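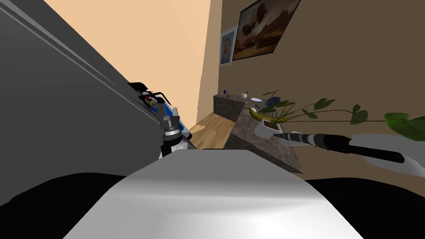 Two-arm build, still no metal cut. Talk me out of more sim time (or into it)

Hidcombe Shared Workshop forum > Projects > Things that move

montri_t
20/05/2023
Status on the Ustamine, for those who keep asking me by the drill press. The body shell is modeled, both arms are modeled, the grippers are modeled, and in the real world I own a bag of bearings and a bench I've been asked twice to clear.

The sim has got to the point where I can drive both arms in a made-up room. Stone counter, banana, houseplant, the usual bachelor furnishings. Left arm parks up out of the way with the gripper open, right arm does the reaching. The reaching is okay. My trouble is the elbow. With the base close enough to reach the back of the counter, the forearm comes in so low that it wants to pass through the front edge, and simulated granite is every bit as stubborn as the other kind. Back the base off and I run out of arm.

Choices as I see them:
1. Longer forearm. Redo the printed parts, redo the motor math, cry.
2. Raise the shoulders 62 mm. That number comes from my own reach plot, so treat it with suspicion.
3. Tell the robot the back half of the counter doesn't exist.

Leaning toward 2. Opinions?

prasertk
3. Half my kitchen doesn't exist either and I eat fine.

More seriously, build one arm. Clamp it to a bench. You'll learn more from 20 minutes of a real motor getting hot than from another month of moving a banana around a computer.

ChanidaC
Disagree with Prasert, which should surprise no one who was at the lathe meeting. The elbow problem is geometry. Sim is very good at geometry. If he'd built first he would now own two arms that are both too short.

Montri, have you tried flipping the elbow out to the side? You've been solving it elbow-down, and if the shoulder has the range you can swing it out and come over the edge from above.

montri_t
The shoulder has the range on paper. I turned elbow-out on last night and the arm went straight through the plant. Heart-shaped leaves, very nice model, has no collision shape at all. So according to the log that was a clean pass.

ChanidaC
So give the plant a collision shape.

montri_t
Every leaf? I tried a box around the whole thing and now the banana is inside the box and can't be reached by anybody.

thanakorn_t
Capsule per stem, flat box for each big leaf, skip the small ones. It took me 11 tries on my own setup to get a plant that didn't explode on load, so save often. Turn the contact stiffness way down or you get a ficus that behaves like rebar.

Also what wrists are you using? Those ribbed ones look long.

montri_t
Modeled on the Cedow units from the parts swap. They're long, yes. They were also free.

thanakorn_t
Free and long is how you ended up with an elbow in the granite. A shorter wrist pulls the whole forearm angle up when the gripper points down. I'd fix that before touching the shoulders.

prasertk
You're all now designing leaves. I want that noted.

manee_p
Noted. I also have a question from the person who'll be sharing a floor with this thing. What does the left arm do when the right one is busy? In my experience the arm you're not watching is the one that gets the coffee. At Wannasri we had a two-arm rig that parked its spare arm straight out at hip height and I have a scar with opinions on the matter.

montri_t
Fair. The left one folds up near the shoulder with the fingers pointing at the ceiling, and I've started doing the same with the right between moves. I went back and set it up from farther off, with the bed in there too so there's something on the left to avoid. 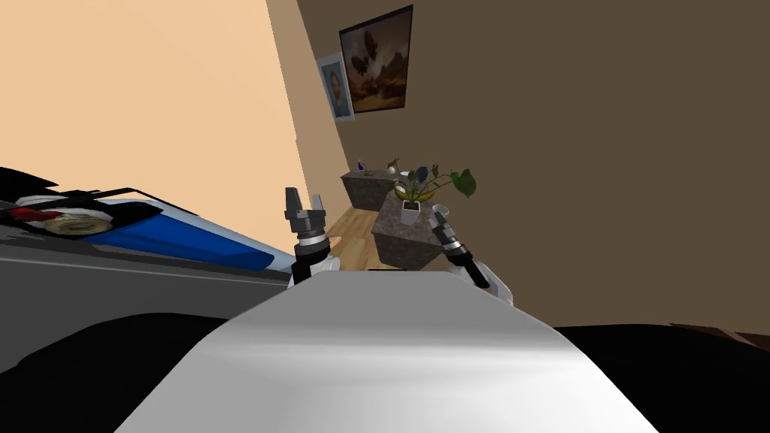 From that distance the cup is my test piece. It's small, it's white, it sits near the corner of the counter, and if the approach is off by a finger's width the thing goes over the side. The bananas are back in among the leaves and I'm leaving them for when I feel brave. With both forearms tucked I get a much smaller footprint for driving, though I haven't checked it against the doorway at Hidcombe, and we all know about that doorway.

Manee, I can add a rule that neither arm extends while the base is rolling. Would that do?

manee_p
It would, plus a big red button on the back where I can reach it. A real one. You may model it as well if it makes you happy.

ChanidaC
Seconded on the button. On the cup: come at it from the open side and keep the gripper closed until you're level with it. You're opening too early in the clip you sent me, and a wide-open gripper has to clear the pot as well.

montri_t
Closed approach is in now. Haven't run it enough to brag.

prasertk
How many runs is enough to brag?

montri_t
400, at which point I'll cut something. I'm writing it down here so you can hold me to it.

thanakorn_t
Are you randomizing the cup position? If it's the same spot all 400 times you've built a very expensive cuckoo clock.

montri_t
I am now.

prasertk
I'll trade you. I have a spare motor and a torque arm. You bring one printed forearm to the bench, we hang a weight on it, and we find out what your gearbox model has been lying about. The sim can run in the corner while we do it and Chanida can watch it for signs of intelligence.

ChanidaC
I'd go for that, as long as the wrist gets settled first. Otherwise he's printing the forearm twice.

montri_t
Shorter wrist, then one forearm, then Prasert's bench. The shoulders stay where they are until I've seen the new reach plot. Does anyone have a wrist unit they don't love? Will swap for two long ones, lightly simulated.

thanakorn_t
Got one in the drawer under the band saw. The connector's been chewed. Bring a crimper.

manee_p
And clear the bench.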